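Clear-your-table week is back at Stavia, and the cans are piling up

22 February 2018

If you've been into Stavia lately you'll have noticed that the big tables look different. There's more white showing, for a start. The tidy-up everyone has been grumbling about since September has finally begun, and I have to say I'm rather enjoying it (I know, I know, I was one of the grumblers).

For anyone who missed the notice by the door, the idea is simple enough. When you leave a table, you leave it bare. Cups go back on the shelf by the sink, cans go in the new recycling bin, and whatever you were working on goes home with you or into one of the lockers. The old arrangement, where things stayed out overnight if you put a note on them, has gone. So have the notes, thank goodness – I found one under a saucer last week that must have been there since before Christmas.

The bins come from Imivden, the people who do the collections on our side of the river, and there are 4 of them, one for each corner of the building. The one nearest the tables takes drinks cans only. It has a round hole in the lid so you can't stuff a sandwich box in it, although somebody has already had a go.
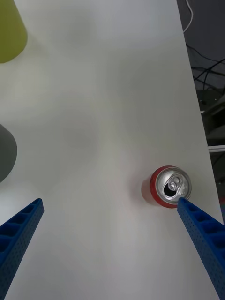 The cans are what most people have been talking to me about. We get through a silly number of them in a year. The last count, which was done for the Imivden contract, came to 2948, and that's only the ones that made it as far as a bin! The rest were going in with the general rubbish, or sitting about half finished until somebody took pity and poured them down the sink. So please, if you open one, drink it or tip it away, and then drop it in the hole. No need to rinse, and no need to crush them either. Imivden would much prefer them whole, as the flattened ones get stuck in their sorter.

There's a bit of money in it too, which I hadn't expected. For every 1000 cans we send off we get a credit towards next year's collections, and the plan is to put whatever we save towards new chairs. I've sat on those chairs for years and I'm all for it. My back is even more for it.

Now, cups. Stavia bought 50 new ones from Mateos in the autumn and I would love to know where they've all got to. Some are on the shelf, a few are in the upstairs kitchen, and I'm fairly sure one is being used to hold paintbrushes. They're good solid cups and they wash up well, so if you've got one at home – no questions asked – just slip it back on the shelf when you're next in. The dishwasher now goes on at lunchtime as well as last thing, so there ought to be clean ones all afternoon.

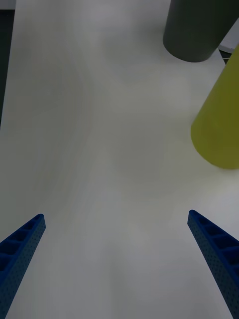

Wiping down is the other half of it. A cloth and a spray bottle are kept at the end of the sink, and it takes less than a minute to go over a table when it's clear. People do tend to wipe round whatever's been left out, though, me included, and then you get a clean middle and sticky corners. You know the sort of thing, a dark grey cylinder and a yellow-green one standing together over to one side of a nice pale tabletop, and it's so tempting to leave them be and call it done. Pick them up, wipe underneath, and either put them away or ask who they belong to. The white tops show every ring, especially cola, and once a ring has dried on it wants a proper scrub.

Dramudar, who supplied the tables, have sent us a sheet of cleaning advice and it's pinned up over the sink. The short version is warm water, a drop of washing-up liquid and a soft cloth. No scourers please, and nothing with bleach in it. A couple of the older tops have gone a bit dull where somebody was too keen, and they won't come back.

The week runs until everything has been sorted through once, so it may well be longer than a week. Anything unclaimed is going into the crates under the stairs, and it'll stay there for a month before it goes to the charity shop. I've had a rummage already and can report two umbrellas, a very nice scarf and a single slipper. If the slipper's yours, it's in the left-hand crate.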